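Capítulo 5
A água na cozinha doméstica

A maior parte da água consumida numa casa passa pela cozinha ou pela casa de banho. Neste capítulo estudamos a primeira: de onde vem a água, como é usada e para onde segue depois do ralo. O aluno deve rever o capítulo 3, sobre pressão e caudal, antes de começar.
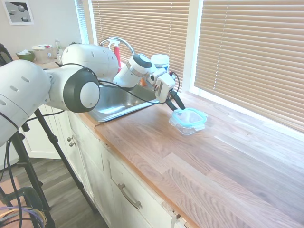 5.1 Do contador à torneira

A água entra em casa pelo contador e divide-se em dois ramais, um frio e outro que passa pelo aquecedor. Quanto mais longo for o ramal quente, mais água fria se perde até chegar a temperatura desejada. 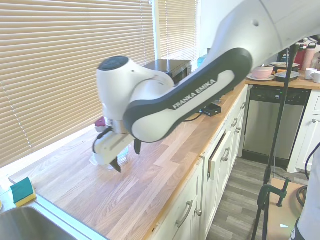 Essa perda mede-se com facilidade. Num exercício proposto por Ilse Van Rooij, cada aluno recolhe num balde a água que sai até aquecer – em muitas casas são uns 2 litros – e regista o valor durante 7 dias.

5.2 Superfícies e humidade

A madeira absorve água sobretudo pelos topos, onde as fibras ficam expostas. 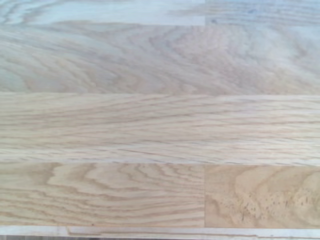
Ao absorver, incha no sentido transversal e quase nada no sentido do comprimento. Por isso as juntas próximas do lava-loiça pedem óleo ou verniz com mais frequência – voltaremos a este ponto em 5.4. 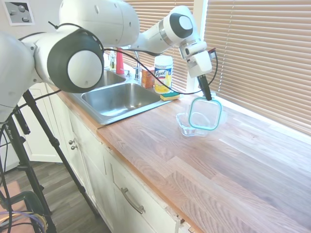
Figura 5.1 – Bancada de cozinha.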